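Trays: the best thing to happen to our table

I am a complete convert to laying the table by tray, one for each person, and I wish I'd started years ago!

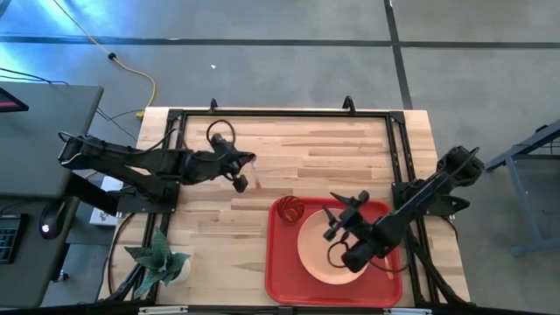 Butcher-block tops are lovely to eat at but they do mark, and a rimmed tray takes the worst of it. Pick one with a proper raised edge and rounded corners (much easier to wipe out than square ones). Put the plate down first, a touch off centre if you like, then stand the glass at a top corner, as with the red one by the peach plate, and leave the right-hand side for cutlery. A bright red tray looks so cheerful on pale and brown wood, too.

For faint stains, try a paste of bicarb and water, rubbed gently along the grain. Leave it for 8 minutes, wipe, dry well and finish with a little board oil. Mine gets oiled every September and again in spring.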